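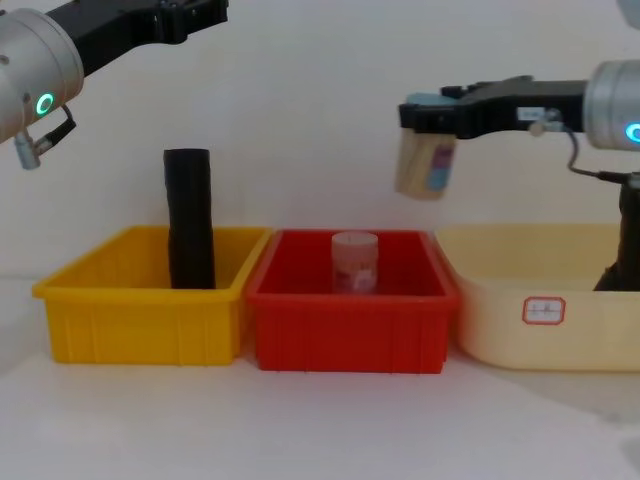 十一月换季,不少读者来信问同一件事:家里的东西越收越多,每年都说要整理,每年都只是把这个柜子里的搬到那个柜子里。本期生活栏就谈谈分类收纳,重点放在小户型的玄关、厨房和储物间。

先说一个常见的误区。很多人一开始整理就去买收纳用品,盒子、篮子、抽屉隔板买了一堆,回来才发现尺寸不对,或者根本不知道该装什么。比较稳妥的顺序是先清点,再分类,最后才量尺寸、买容器。清点的时候把同一类东西全部拿出来放在一处,比如所有的电池、所有的充电线、所有的药品。平时分散在几个抽屉里看不出多少,集中起来才知道哪些是重复买的。

分类不宜太细。我们建议普通家庭的杂物控制在4个大类以内:常用的、备用的、季节性的、待处理的。分得太细,家里其他人记不住,过几天就又混在一起。待处理的那一类要设期限,我们自己的做法是月底清一次,到时候还没想好怎么办的,送人或者丢掉。

再说位置。每天要用的东西放在腰到视线之间的高度,重的放下面,轻的、不常用的放上面。玄关处只留当季的鞋和出门要带的物品,雨伞、购物袋、快递剪刀各有固定的地方。厨房里调料和干货分开,干货拆封后写上日期。储物间最容易失控,原因多半是里面没有留空。一个架子最好只放到七八成满,剩下的地方用来周转。 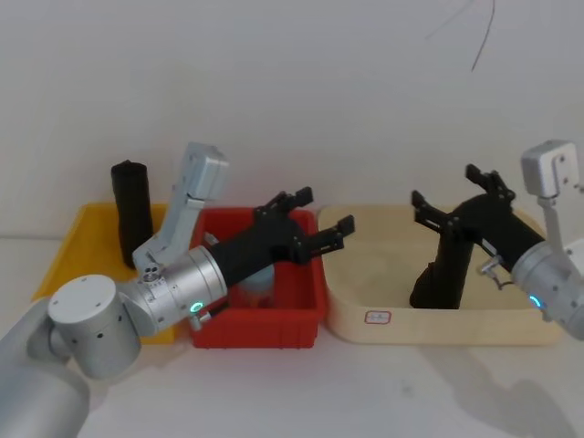

颜色也可以派上用场。有老人和孩子的家庭,文字标签往往不如颜色好认。选两三种差别明显的颜色,每种对应一类,全家说好以后就不要再换。孩子的玩具尤其适合这种办法,不识字也能放回原处。标签可以照贴,贴在朝外的一面,字写大一些,用油性笔,受潮也不容易糊。

容器的选择看用途。开口的适合天天要拿的东西,少一个掀盖的动作,放回去的可能性就大一些。带盖的适合换季衣物和备用床品,防灰。深度超过40厘米的箱子不太好用,底下的东西常常一放就是一年。塑料的耐潮好洗,放厨房和阳台比较合适;布的轻便,适合衣柜;藤编的好看,但要注意积灰。

预算方面,这次我们按一套两居室估算,玄关、厨房、储物间三处加起来,基础配置298元可以做下来,主要是开口箱和抽屉隔板。如果连同储物间的架子一起换,费用可达3000元,差别主要在架子的材质和承重。原有的架子还结实就不必换,擦干净,把层板的高度重新调一下,效果已经不错。

整理的时间也值得安排。一次只做一个区域,做完再做下一个,不要同时把几个房间都摊开。玄关一般一个上午够了,厨房要一整天,储物间最好分两次。开始前准备好垃圾袋、抹布、卷尺和一支笔,量好的尺寸直接记在手机里,去店里或者网上下单时用得着。
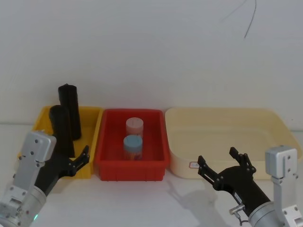
读者来信摘录

有读者问,租房住,不能在墙上打孔,怎么增加收纳空间。可以考虑门后挂架和床底矮箱,买之前量一下门缝和床脚的高度。

另一位读者问旧收纳箱发黄怎么办。放在背阴处使用,发黄不影响装东西,开裂了再换,边缘有毛刺的不要给孩子用。

还有读者希望介绍药品的存放。内容比较多,我们放到下一期单独写。

相关文章
Closia 衣柜隔板使用一年后的情况
小阳台怎么放清洁工具
Iyamu 标签纸试用:哪种胶不留痕
厨房干货的保存期限
Dritlow 层架安装记录
搬家前一个月的准备清单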